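From the book corner

Hello again, and thank you to everyone who stopped me outside the post office to ask when the swap shelf would be back. It's back! February was a bit of a washout with the hall roof, but the shelf is now in the side room at Vaughan House, just past the coat hooks, and it's open whenever the building is. The heating goes off at 4, so wear a jumper if you're an afternoon browser.

We started up again with 132 books, which sounds a lot until you see how many of them are thrillers. I love a thriller, so no complaints from me, but if you've got any gardening, cookery or decent local history you've finished with, please bring it along. The Drotness walking guides went in one morning and I've had three people ask for them since (they're out on loan, I've got the list, you're on it). Children's books are in the low crate by the window. Picture books especially welcome, felt tip or no felt tip.

The rules are the same as before. Take one, leave one if you can, and if you can't, take one anyway. There's no need to write anything down unless it's one of the walking guides. Please don't leave bags outside the door when we're shut, as the last lot got rained on and I had to put a whole set of sea stories in the recycling, which hurt. 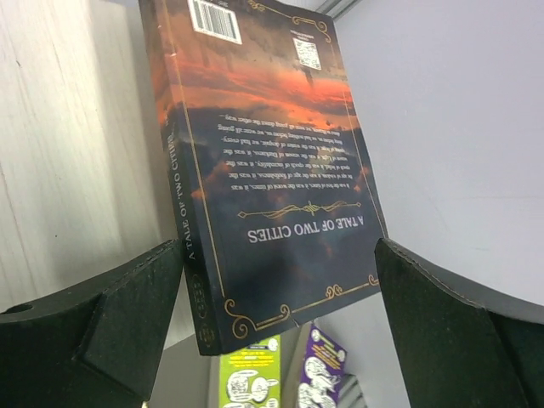
Our next read-together is a Dickens, and I know a few of you groaned when I said so at the last meeting. I groaned a bit myself! I was made to read him at school and I don't think I got past chapter 2. But Myfanwy Pugh has been on at me for ages to give A Tale of Two Cities a proper go, and she's usually right about these things (she was right about the lighthouse one). If you're wavering, start with the back cover of the paperback, where they've printed the opening lines under all that sunset cloud, best of times, worst of times, the spring of hope and the winter of despair and so on. Read it out loud in the kitchen. I did, and then I wanted to know what came next, so off I went.

Any edition will do, by the way. Large print, an old school copy, something on your tablet, whatever suits your eyes. Somebody's bound to turn up with one that's over 400 pages and somebody else with a skinny little thing in tiny type, and we'll spend ten minutes finding the same paragraph – we always do. I'd suggest getting to the end of Book the First for our first chat. It's the shortest of the three parts, so don't be put off.

We'll meet in the side room as usual, half past seven, tea and something from the Watance bakery if I get there before they sell out. If you need a lift from the Prasau end of the village, ring me or leave a note in the tin on the shelf. And whoever has the second volume of the canal memoirs, could we have it back please? There's a gentleman waiting who has only had the first half.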